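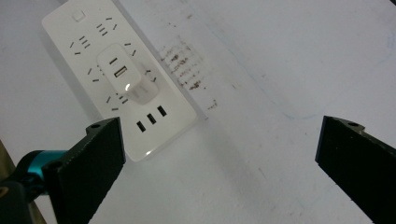 Reviewers at the Dornbridge site objected that a rule against touching live outlets would rule out half the household tasks worth recording, and they had a point.

Home Search this journal Go Articles Issues About

4.2 Handling powered objects

Figure 3. Gripper fingers near a power strip with a charger plugged in.

The Fincombe guidelines spend 30 pages on consent forms and one line on electricity: "use care." We found this brief. Of the 261 task sheets we audited, 85 named a plug, charger or power strip, and few said whether it should be live. Our revised rule asks operators to disconnect the strip at the wall before recording starts, and to write down that they did so – memory being a poor logbook. Fingertips stay clear of open slots either way. The Bakilana group prefers dummy outlets, a sound practice for anyone with the budget for fake electricity. We kept the real ones and added a checkbox.

Shares 30 Comments 0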